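Noemí had paid 41 dollars for the method, and Arash wanted to know what the method was.

"Everything comes out first," she said. "Then you decide."

"Decide what? It's a bowl."

"Whether it stays."

He had heard this in April about the shoes, and the shoes were still in the hall. 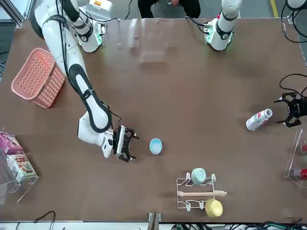
Page 41

The bottle had been left on its side. The rolling pin lay across the dish rack between the two cups, and Arash doubted that any method had put it there.

"When did we last roll anything?" he asked.

Noemí wrote down "rolling pin" and put a question mark after it.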